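Ticket: Stringing machine pulls low on crosses
Machine: Stellorska electronic, tabletop
Opened by: Gholamreza Alipour, Enstead Tennis Shop
Status: Closed

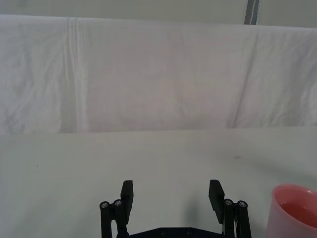
The machine drops tension on the cross strings. Mains come out fine. On crosses the head pulls, beeps as if it has reached the setting, then creeps back 4 pounds before I can clamp. I first saw it in June on a customer's Rashti frame strung with polyester, and it has done it on every racket since. A white string is hard to follow against a pale background, much as it would be against the white cloth hanging there with the long creases down it, so I used black string for all the tests below. The counter reads just over 3000 pulls. No error code.

Reply from support
Please clean the gripper jaws with rubbing alcohol and a stiff brush, then run a calibration with the spring scale. Tell us the reading at the low and high settings. Also let us know which string you are using.

Gholamreza Alipour
Cleaned the jaws, no change. Scale reads correct at low, 2 pounds under at high. String is Trukuvau 17 gauge polyester. Tried a soft multifilament too and the creep is smaller but still there.

Reply from support
Correct at low and short at high usually means the jaws are slipping under load. Look at the diamond coating on the inside faces. If you see a smooth, shiny patch where the string sits, the coating is worn. Mains are often pulled from a slightly different spot, which would explain why they hold.

Gholamreza Alipour
There is a shiny patch on the left jaw, near the front. Right one looks OK.

Reply from support
Sending a pair. Replace both, tighten the screws evenly and calibrate again before stringing.

Gholamreza Alipour
New jaws fitted at 11 this morning. Scale is correct at both settings. Strung one full racket with the same polyester, no creep on the crosses. You can close this.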